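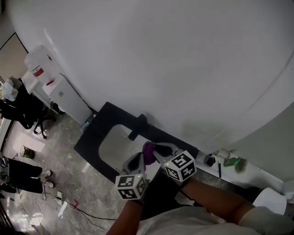
Our interest in the Corunum open day was the fit-out of the small workrooms, because we have to specify similar rooms for our own building and the drawings we had been sent left out most of what matters: counter depth, floor finish, where the power comes in, where people put their things. The visit started on the upper of the two floors. The rooms there have a white countertop beside a large curved wall, also white, and a speckled grey floor. Water comes from a freestanding dispenser with the bottle on top, placed next to a small white cabinet, so no plumbing is needed on that side. Power is less resolved. A white power strip and black cables were lying on the floor near a small waste bin, and I would expect the same in our rooms unless outlets are provided closer to the point of use.

Four of us made the trip: Leilani Kincaid for the building side, Bimla Awasthi for purchasing, Anathi Ngubane for the users, and me. Anathi Gumede met us at the front desk and took us up. (Two people named Anathi in one group caused some confusion in the notes. Where I give only a surname below, that is why.)

Curved wall

The curve is the first thing anyone comments on, and it has consequences. Shelving cannot be fixed to it without packing pieces, and Gumede confirmed that they have decided against wall shelving in these rooms altogether. Small items stay on the counter. At the time we were in there, the things along the edge included a thin black pen and a small clear container, with a flat black tray taking up a good share of the surface in front. A tray with a light-grey opening in the middle gives decent contrast for small parts. A purple piece held over it was easy to pick out, which would not have been so over the bare white top. Kincaid asked for this to go into our requirements as a general point: if the counters are white, provide darker trays or mats for handling small parts.

The wall finish is paint over a skim coat, according to Gumede, and is touched up once a year. We asked about marks from chair backs. They get them, mostly low down, and wipe them off with ordinary cleaner. I would still ask for a harder finish on the lower part.

Countertop

The supplier is Fumar. Brenda Fuentealba from the firm was on site for the open day and answered questions for most of the morning. The top is supplied in lengths and joined in place. Joints are filled and sanded, and where we could find them with a fingernail she told us they dated from the first batch, when the filler was a different one. Later rooms are better. She recommended that we have joints positioned away from the main working area, and Awasthi has asked for a revised quotation on that basis.

Depth is adequate for a tray and an arm's length of reach. It is tight if a second person works from the same side. Ngubane tried this with Kincaid and reported that elbows met well before either of them was comfortable. For our shared rooms I suggest the deeper version, even though it takes floor area from the walkway.

White shows everything. Pencil and pen come off with a damp cloth. Marker does not always, and Fuentealba did not claim that it would.

Floor

Speckled grey was chosen to hide dirt and it does this well. The drawback is that it also hides dropped parts. Gumede said they had lost small fittings on it often enough that a hand brush and a shallow pan are now kept in every room. Anything white is easy to find, for instance a sheet of paper on the floor, which I noticed before I was properly through the door. Ngubane would prefer a plain mid-grey. Kincaid would keep the speckle for the corridors and use the plain finish in the rooms, and this seems a reasonable split if the two come in the same thickness.

The floor is level across the door threshold. We checked with a small trolley and had no trouble.

Seating and bags

Chairs are ordinary black office chairs. They are good enough for desk work and slightly low for the counter. The users adapt by standing.

There is no obvious place for a bag. A white one was resting on a chair, which takes the chair out of use for the person who needs it. Hooks inside the door would fix this at very little cost. Gumede has asked for them twice and expects an answer after April.

Water and small services

The bottled dispenser was preferred over a piped one on grounds of cost and because the room layout had not been settled when the services were installed. Full bottles have to be brought up from the ground floor, and the elevator is some way from the rooms. Awasthi wants to know the delivery terms before she compares it with a piped unit. I would also keep the dispenser well clear of any floor cabling. A spill from a cup travels farther on this floor than one would think — Gumede demonstrated with half a cup in the corridor.

For the power supply, the site uses a raceway product from Distar in the larger rooms downstairs. We opened a section of it. The cover clips on without tools and the outlets can be moved along after installation. It stands proud of the wall and would not follow a curve, so for rooms like those upstairs it could only go on the straight side or under the counter. Under the counter is better in my view, with the outlets facing forward.

Labels and documents

Room sheets are kept in a folder by each door, with cleaning dates, furniture list and contact. The format was drawn up by a consultancy called Dong and is clear. Gumede gave us a blank copy. We should use it as it stands and add one line for consumables.

Remaining points

Awasthi to obtain the Fumar quotation with the joint positions marked, standard and deep versions priced separately.

Kincaid to check whether plain and speckled flooring are available in matching thickness.

Ngubane to collect tray sizes from the user groups, with preferred color.

I will write to Gumede about the hooks, the delivery terms for the water and the name of the second filler. We asked for five sample pieces of the countertop and were given them on the way out; they are on the shelf outside my office and can be written on, scratched and cleaned by anyone who wants to try.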